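Ceasefire Claims in the Akyol Valley: How Much Can We Trust the Reports?
Term project, Conflict and Media seminar

Introduction

Our group set out to check one claim: that the ceasefire between Clakonano and Briltevdale has "largely held" since May. The phrase turns up in almost every news story on the dispute. We wanted to know who first said it and what it was based on. After a semester of reading, we are less sure of the claim than when we began.

Background

The Akyol valley has been argued over for two generations. Both governments say it is theirs, and both print maps that show it that way. The last round of fighting ended with a deal signed in the border town of Brelleck. Under the deal, each side was to pull its heavy guns back 15 miles and let monitors drive the main road during daylight. No monitor may enter a village without 24-hour notice to the side that holds it. We think this rule matters a great deal, and few of the articles we read bring it up.

What we did

We collected 152 news items from the months after the signing and sorted them by where the information came from. We left out opinion columns. Two of us read every item separately, and where we disagreed on the source, we marked it unclear. That happened more often than we would have liked.
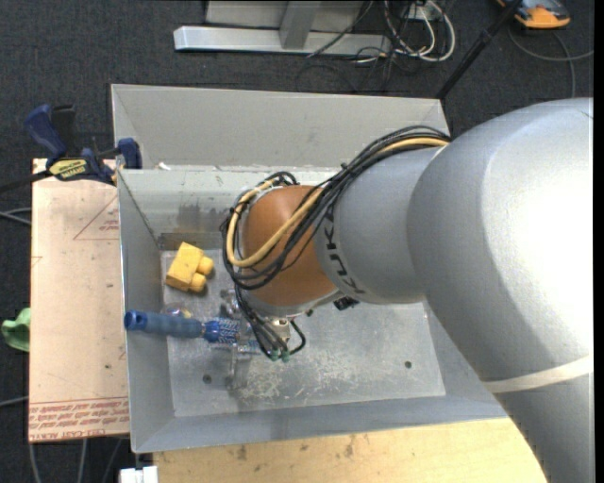 Most of the items rested on one of the two defense ministries. Each ministry reported violations by the other side and none of its own. When both reported the same night of shelling, the times often differed by several hours, and in a few cases we could not tell if they meant the same event at all.

The monitors' bulletins are more careful, but they cover only what could be seen or heard from the road. A bulletin that says "no violations observed" was often turned into a headline that said there were no violations. We don't consider those the same statement.

The casualty figures

Clakonano says up to 1,000 people have gone back to their homes in the valley. Briltevdale puts the number at 100. Neither has published a list of villages. The higher figure was repeated far more often in our sample, probably for the simple reason that Clakonano's press office puts out its releases in English. For deaths since the signing, we found no figure we would be willing to print, and we removed the table we had planned for this section. We kept the heading so the gap is plain.

Limits

We read in English only, with machine translation for a handful of local items. We spoke to no one in the valley. Our sorting also depends on reporters naming their sources honestly, and we had no way to test that.

What we think

The ceasefire may be holding. The evidence offered for it is thin, and much of it comes from two parties with good reason to shade the truth. We would like to see the notice rule dropped before anyone calls the deal a success, and we doubt either government will agree to it.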